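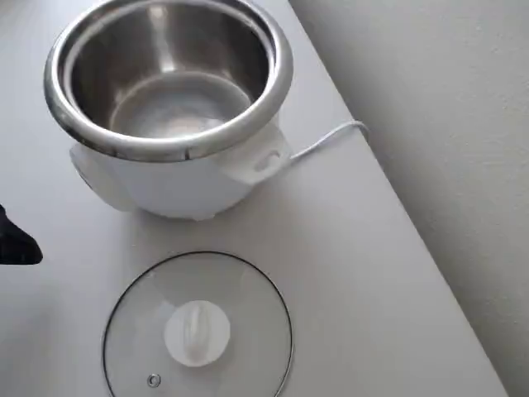

Can an app tell you whether your settlement application will be accepted?

An app can check the dates and papers you give it against the published rules, but the decision is made by a caseworker, and Zikia doesn't know what that caseworker will think of your evidence.

I put that first because the shop page for Zikia is careful with its wording in a way that leaves a different impression. It talks of "confidence" a great deal. It has a dial, green on one side and amber on the other, and when the dial goes green the word Ready appears beneath it. Ready for what is left to the reader.

Zikia is made by a small firm called Maldonado and is sold to people living in Britain on a visa who want to apply to stay for good. You type in your visa history, your jobs, your addresses and every trip abroad. You photograph your payslips, letters and stamped passport pages. It sorts them, warns you about gaps, and at the end gives you one big file to print or upload. It costs £40 a year after a free month, and there is no monthly plan, so if you need it for six weeks before you apply you still pay for the year.

I used it for my own application and kept a spreadsheet alongside it so that I could see where the two disagreed. I'm on a work visa, one employer throughout, no children on the form. That makes me an easy case. Anyone with a harder history should read what follows as the best Zikia is likely to do for them.

Setting it up

Signing up was quick and I have no complaints about it. You are asked for your visa type from a long list, and the list uses the official names with a plain explanation next to each. Some of the routes have changed name over the years and Zikia copes with that, which is more than I can say for the printed guide I bought when I first arrived.

After that comes the travel log, and the travel log is the reason most people will be looking at an app at all. On my route you can't have spent too long outside the country in any rolling twelve months. Rolling is the part that catches people. You can be well under the limit in each calendar year and over it if you measure from one April to the next March. Doing this by hand is miserable.

Zikia does it properly. I tested it with my own trips and then with a made-up set designed to go over the line by a single day in the awkward middle of two years, and it caught it. It also treats the day you leave and the day you come back as days in the country, as the guidance does, and shows its working if you press the small arrow. I'd like the arrow to be bigger. It took me a week to find.

What it can't do is remember the trips for you. There is a feature called Trip Finder which looks through your email for airline bookings, and I would leave it switched off. It found flights I had cancelled and put them in as journeys made. It missed a coach to Brussels altogether. Worse, it gave the ones it had found a green tick, and the tick looks exactly like the tick you get when you have confirmed a date against a passport stamp. If you put a false trip on a form you sign, the app won't be the one explaining it.

There's a privacy question too. Trip Finder wants to read your whole inbox. The settings page says messages are "processed and not retained" and doesn't say where the processing is done or who does it. I wrote to Maldonado and asked. I got a polite reply thanking me for my interest in privacy. I wrote again and got the same reply.

The papers

Photographing documents works well in good light and badly otherwise, like every other scanning app. It straightens pages and makes the background white. It read the dates on my payslips correctly. It read my council tax bill as a bank statement, twice, and filed it under Money, and when I moved it to Home it moved back the next time I opened the app. I renamed the file in the end.

The notes box on each document has a limit of 2,000 characters. That's plenty for a payslip. It's mean for the covering letter, which uses the same box, and it's in the covering letter that you explain the odd month when you changed address or were paid late. You can attach your own letter as a file, so it isn't the end of the world, but then the app's checking tool ignores it and tells you that you haven't written one. My dial went back to amber over this and stayed there.

My finished file came to 134 pages. It was neatly put together, with a contents list at the front and page numbers that matched. I will say plainly that I couldn't have made one as tidy. Whether it needed to be that long is another matter. Zikia adds whatever you have scanned unless you untick it, and it never suggests taking anything out. My gym membership was in there. I had scanned it in the first week as proof of address, before I had found anything better.

I showed the file to Tonantzin Zepeda, who gives immigration advice at a centre in Pastthorpe and sees a lot of these. She took out nearly half. Her view is that the apps have made people tidier and more nervous at the same time. They come in with everything, she told me, and the one letter that matters is from the wrong person at the company. Mine was. The employer's letter has to say certain things, and Zikia had checked that I had a letter and that it was dated. It hadn't checked what the letter said. Nothing on the screen tells you that this is as far as the check goes.

That's my main quarrel with it. A tick beside "Employer letter" means the app has a picture of some kind of letter. I think most people would take it to mean the letter will do.

The dial

I've mentioned this twice already and I would happily see it removed. To find out what moves it, I took things away one at a time. Deleting my English test result turned it amber, as it should. Deleting my current passport turned it amber. Deleting a year of payslips left it green. Changing my stated salary to a figure that would have sunk the application also left it green, although a line of grey text did appear on another page advising me to "review income". I only saw that because I was looking for trouble.

Maldonado's help page says the dial measures "completeness". If so, the word under it should be Complete.

Advice by message

The yearly price includes what the app calls expert chat. In Britain you are not allowed to give immigration advice as a business unless you are properly qualified or registered to do it, so I was curious who would be on the other end. The answers I had were general and were mostly links to the government's own pages. When I asked something particular to me, about a month in which my pay was split over two dates, I was told to speak to an adviser. That's the right answer. I don't think it should be sold as expert chat.

Replies took a day or so in the daytime and longer if I wrote in the evening.

Tumo, the other one

Tekle Yilma, who went through the same process a few months ahead of me, used Tumo and let me have a go on his account. Tumo is plainer. It does the travel days and reminders and very little else. There's no scanning and no bundle, and it looks like something from fifteen years ago. It's free for the travel log, with a small charge if you want to print.

Tumo got my made-up trips right as well. It has no email reading and no dial. It does nag: I had reminders at breakfast for a passport that doesn't run out for years, and I couldn't turn them off without turning off all of them. Tekle says he stopped seeing them after a while, and I suppose then they aren't reminders.

If all you need is the sum of your days away, Tumo will do it. If you have a drawer full of paper and no idea how to put it in order, Zikia is the better of the two by some way.

Stopping your subscription

The free month is 30 days from the moment you make an account, even if you don't enter anything until later, and the card is charged at the end of it without an email beforehand. There's a notice inside the app, on the account page. I cancelled from the website, since the button in the app opened a page of reasons to stay and then a blank screen on my phone.

After cancelling you can still read your records but can't export them. Export first. Take the travel log as a spreadsheet as well as in the big file, because if you go on to apply for citizenship you'll be asked about your absences again, over dates that may not be the same, and you don't want to pay a second time to get at your own holidays.

Would I pay for it?

For the scanning and the contents page, possibly, if the price were lower or I could buy a single month. For the rest I'd use a spreadsheet or Tumo and spend the £40 towards an hour with someone like Ms Zepeda, or ring a free advice centre if there's one near you with space on its list. In Pastthorpe the phone line opens at nine and it's usually engaged by five past, so keep trying.

My application has gone in. I haven't heard yet. Zikia has sent me a message of congratulations.

Good: travel day sums, tidy file, clear names for visa routes.
Bad: Trip Finder, the dial, yearly price only, ticks that promise more than was checked.
Used on an Android phone and in a web browser. I paid for it myself.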